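The overload trip, or how I lost most of a month to a doughnut

2019-11-24

I promised in July that I'd write up the wrist fault once we'd got to the bottom of it, and then I didn't, and then three of you emailed to ask. So, sorry, and thank you for nagging. Get a cup of tea because it goes on a bit.

If you're new, I spend my working days at Wesbridge with a two-armed tabletop rig called Penrose. The job is serving breakfast. One arm looks after the plate, the other picks up the tongs, takes a pastry off the tray and brings it over. The pastries are all pretend, and after this long I can tell you that a pretend croissant is a much better-behaved thing than a real one. We bought a box of real ones early on and the flakes got into everything.

The fault went like this. The right arm would pick up the tongs perfectly well, swing over to the tray, come down on a pastry, and then sag. Not a crash, nothing dramatic. The wrist motor simply let go, as if it had fainted, and the rest of the arm carried on holding itself up with this floppy hand on the end. Now and then the tongs came out of the gripper altogether and clattered across the table. The first time it happened I jumped so hard I banged my knee on the bench. 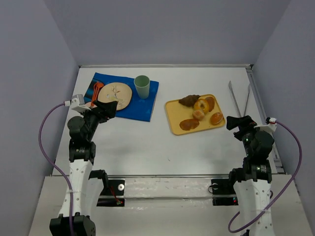
It took us ages to see any pattern, and I'm a bit embarrassed about that, because looking back over my notebook it's plain as day. It was nearly always the doughnut. The croissant has a nice hump in the middle for the tongs to close on, and the long roll practically jumps into them. But the doughnut is a ring and it sits low, so the arm has to go further down to get any sort of hold, and if it's a whisker off it ends up pushing straight down on the thing instead of gripping it. The tray doesn't give. The table certainly doesn't give. So the motor pushes, and goes on pushing, and gets warmer and warmer until its own protection cuts in and it switches itself off.

Which is exactly what it should do! I want to be fair to the motor here. The cut-out saved us from cooking it. What bothered me, once I'd calmed down, was what happened to the message. The motor was reporting its overload quite properly, and our software was reading that report, putting it in a log file, and then sailing on with the next move as if all was well. The arm would lift, swing left towards the plate, and open a gripper that wasn't listening any more. You could have had your hand in there.

That last bit is what turned it from a nuisance into a safety matter. We'd got into the habit of reaching in to straighten the placemat between goes, because it creeps about and rumples up. I'd done it myself dozens of times. Atieno Waweru, who I share the rig with, had a near miss when she leaned in after a sag, thinking the arm was finished, and it set off across the table with the tongs dangling. They missed her wrist and caught her sleeve. No harm done, but she was properly shaken and so was I, and we filled in the form that afternoon and put a sign on the power switch.

My first theory was cables. It's always my first theory. I swapped the lot, re-seated every connector, put on fresh zip ties and felt very pleased with myself, and the very next morning it fainted again on the fourth go. My second theory was the power supply, and that ate another few days and a Truken bench supply borrowed from downstairs (they want it back, I do know). The volts were fine. They had always been fine.

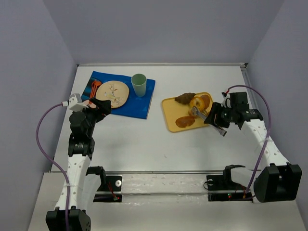

In the end it was Atieno who suggested we stop guessing and just make the thing fail on purpose. We had the arm do nothing but doughnuts, 20 in a row, with the logging turned right up and both of us standing well back. It tripped on 4 of them. And every single trip had the same shape on the graph: the load climbs as the tongs touch down, flattens out at the top, stays there, and then drops to nothing. You could see the poor thing leaning on it.

So, the fixes. None of them is clever.

The first is that any overload report from any motor now stops both arms where they are and holds them there until a person has pressed the reset. Both arms, even if only one is poorly. It's annoying when you're halfway through a good run, but I'd far sooner be annoyed.

The second is a limit on the downward push. If the load on the wrist stays high for longer than 600 milliseconds, the arm backs off a little and has another try from slightly higher up. I'd worried this would make it dithery, and it does look a bit like someone prodding a cake to see if it's done, but it gets there.

The third is a rule for us and not for the robot. Power off before hands go in. No exceptions for placemats, and no exceptions for "just a second", which was my favourite. We've got a big red Lultis button on the bench end now, the sort you can hit with your elbow.

Since then we've had a good long stretch with no fainting at all, though I did have to replace the wrist motor in the end. It had started making a gritty noise on the way round and I think all that leaning had worn something inside. I've kept the old one and mean to open it up when I get a spare evening.

Still on my list is the dropped tongs problem, when they slip in the gripper without any overload happening. The fingers are quite smooth and I've been trying strips of rubber on them, with mixed results – the grip is better but the tongs don't always let go when asked. If you've found a rubber that behaves, tell me which one in the comments, please. I've already tried bicycle inner tube.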